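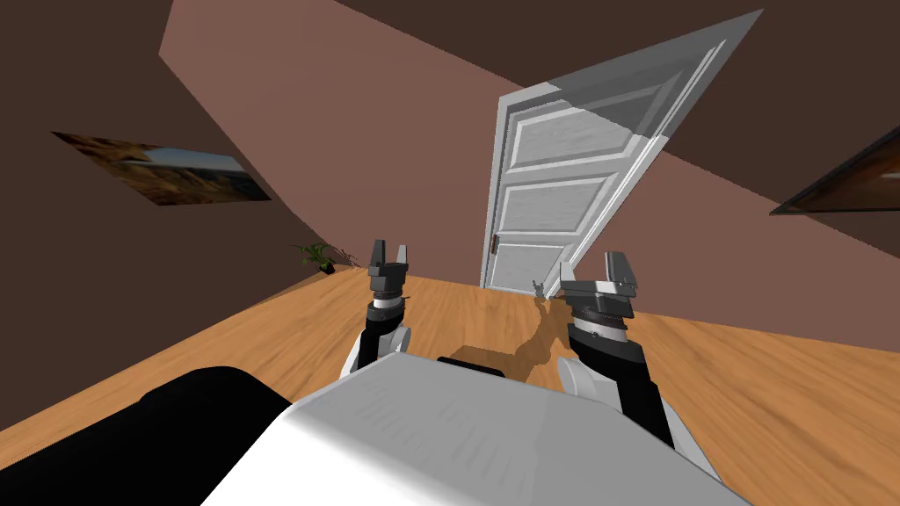 The door room in the simulator, from the robot's point of view. Both grippers open.

I get asked at family dinners whether the robots have taken my job yet. They took part of it in May, and I was given a different part. I've been meaning to write down how that went while I still remember the order of things.

I work at Dogbe, in the building in Elldale. We look after buildings for other companies at night. For six years my job was the round: walk the floors, open each door, check the room, close the door, write it down. There are 110 doors on the Elldale round. A full round took me most of a shift if I also had to deal with a leak or a stuck elevator.

The company signed on with Clallau for a two-armed robot to do the plain part of the round. Before it was allowed near the real hallways it had to practice in simulation, and somebody had to sit with it who knew doors. Jhosep Bedoya, my supervisor, put my name down along with three others from nights. I didn't volunteer, but I didn't argue either.

So now I have a desk. The simulated room has a wood floor, a white paneled door, a couple of framed paintings and a plant in the corner. The view tilts a lot when you look through the robot, and the first week I had to get up and walk around every half hour. Yi-chun Yeh from Clallau told me to sit farther back from the screen, and that helped more than the tablets from the drugstore.

What I do is watch attempts and mark them. Did it get hold of the handle, did it pull or push too hard, did an arm end up between the door and the wall. When something goes wrong I write a line about what a person would have done. Last month our group marked 1,192 attempts. Most of my lines are short. "Step back before pulling." "Let go sooner." I had never put any of that into words before. You open a door with your hip while holding a flashlight and a clipboard, and you don't think of it as a skill.

The pay went up by 50 cents an hour. I want to put that in because people assume it either doubled or got cut. The shift is still 8 hours, but I get to choose evenings now, so I eat with my kids twice a week. My knees are better. I've gained some weight.

What I don't like is that the night crew is smaller. There were seven of us on the Elldale round and there are four. Two moved to the Sarnurside site, which is a longer drive for both of them. One retired a year earlier than he wanted to. The company says no one was let go, and that is true as far as it goes. The break room is quiet at 2 a.m. and the people who still walk the floors walk them alone. They have asked for a second radio and a check-in call every hour. Jhosep agreed to the call. The radio is still being discussed.

I also worry about the small things I used to notice on the way between doors. A smell, a light that buzzed, a tenant working too late who needed somebody to say good night. There is no box on the marking form for those. I brought it up with Yi-chun and she wrote it down, and she asked me for a list. I'm at two pages so far. I sent her the first one yesterday and I'm working on the second after supper tonight.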